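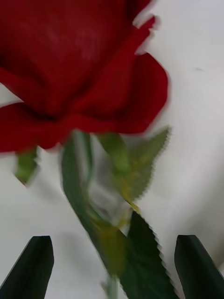 Handling and Grasping, Unit 4
Notes to go with the visit to Voltell, March

Read these before the seminar. They cover the flower demonstration only. The notes on the Brutalard conveyor are in a separate handout.

The arm works over a white table with stems lying on it. It has to choose a stem, close on it and lift it clear. The gripper has two flat dark fingers and a small camera at the wrist, so the fingers are always in view at the bottom of the picture. The operator's screen shows the same view. Fine edges such as leaf teeth often come out jagged while the arm or the stem is moving, and you should keep this in mind when you answer task 2.

Terms used on the day
Approach: the move from the rest position to just above the stem.
Pre-grasp: fingers open, one each side of the stem.
Grasp: fingers closed.
Kadrić margin: the gap left between finger and stem at pre-grasp. Voltell uses this name in its own papers, so use it in your report. 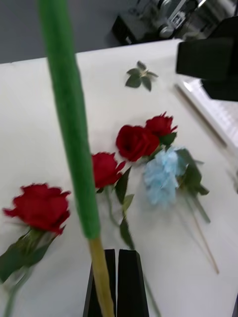 Fallen Course Notes, Issue 33, p. 80

Grip point. Note where the fingers hold the green stem. They are on the bare stick near its lower end, below the fuzzy covering. A soft covering gives under pressure and hides the true width of what is inside it.

Clutter. Red roses lie at different angles, two of them nearly touching, with a pale blue flower next to the pair. Leaves spread out from several stems. Touching items are harder to separate in software than items with clear table between them.

Tasks
1. Sketch the pre-grasp for a stem lying at 90 degrees to the fingers, then at 30 degrees. Mark the margin in both.
2. Say which of the roses you would pick first and why.
3. Write half a page on what blur does to an estimate of stem width.

Bring your sketches on paper.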